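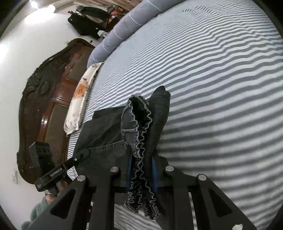

Folding jeans on the bed (and getting them to stay folded!)

Posted 2024-06-03 in Bedroom and Laundry

I have folded my jeans on the bed for years. It's the biggest flat surface in the house, it's at a kinder height than the floor, and a bedspread grips denim just enough that the legs don't slide about while you work. A kitchen table is fine for shirts, but jeans want something with a bit of give. And if your bedspread has stripes, you've got a free set of guidelines. Line the outside seam up with one stripe and you'll have a straight fold first time, every time. I love this trick!

The basic fold

Do up the button and zip first. Hold the jeans by the waistband and give them one good shake, then lay them front side up and bring one leg over the other so the back pockets end up on the outside. There's a pointy bit at the crotch that sticks out past the seam. Tuck it in now and you'll have a neat rectangle instead of a boat.

Smooth from the waist down with the flat of your hand. Fold the hems up to just short of the waistband, stopping about a thumb's width away, then fold in thirds. You should be able to stand the finished packet on its edge. If it flops over, open it up and press the air out again, which usually sorts it.

Crinkled hems

Denim hems go wavy along the stitching, and no amount of folding will flatten them once they've dried that way. Pull each hem sideways between your hands while it's still damp, a few firm tugs all the way round, and peg the jeans by the waistband so the weight of the legs does the rest. For a pair that has already dried crinkly, a damp flannel and a hot iron on the inside of the cuff will do it in a minute or two. Turn dark jeans inside out for this or you'll get shiny patches.

Clear the pillows first

Move everything up to the headboard before you tip the laundry out, bolster included. New dark denim can rub off its dye on pale cotton, and I learned that on a cream pillowcase I was very fond of. Wash new jeans on their own a couple of times before they go anywhere near light bedding. I use the Gasemar colour liquid on a cool wash, but any liquid made for darks will do.

Where to put them

Standing up in a drawer, folded edge on top, like books! I got six pairs into a drawer that used to hold four, and I can see every one without digging. My drawer dividers are the plain Multano ones from the market at Flasevthorpe, though a cut-down shoebox works just as well (and costs nothing).

While you're up there

If you have a carved headboard, laundry day is a good time to dust it. A soft, dry paintbrush gets into the scrolls far better than a cloth does. Start at the top and work down, and do it before you change the bedding. Light scuffs on dark wood often fade nicely with a dab of tinted wax on a cotton bud, left for ten minutes and buffed with an old sock. Try it somewhere hidden first.

Next time: fitted sheets. Yes, I have a method, and it does involve the bedroom door handle.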